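Komitz gripper kit, anyone running one?

nneka_i
Got the Komitz kit in June and I've got mixed feelings. Paid 875 with the camera mount. Bolting it up was easy (15 minutes, one hex key!) and the short fingers are great on little stuff like toy blocks. The cable is my gripe. It's thick and stiff, and mine needs a big loop or it tugs at the wrist.
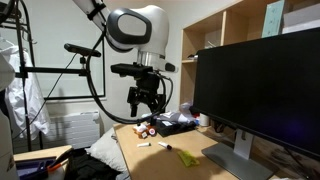
I asked support for a thinner one and Bello Ogunleye wrote back the same day, so points for that. Still no thinner cable though.

chibuzor_o
Disagree on the cable. I had the skinny one on my Zestitberg and it broke inside the jacket. I'll take stiff.

nneka_i
Fair, but give me a right angle plug at least?

ifeanyi77
Is the mount worth it? The full bundle is 1,096 now and that's a lot for me.

chibuzor_o
Skip it. Fixed camera on a bar off to the side, done.

nneka_i
No way, I'd keep the mount! A side camera loses the fingertips every time the wrist turns. I ran 100 picks each way and went back to the mount.

ifeanyi77
Ok, asking them if they'll sell it separately.

Contact | © Brukthorpe Forums | Back to top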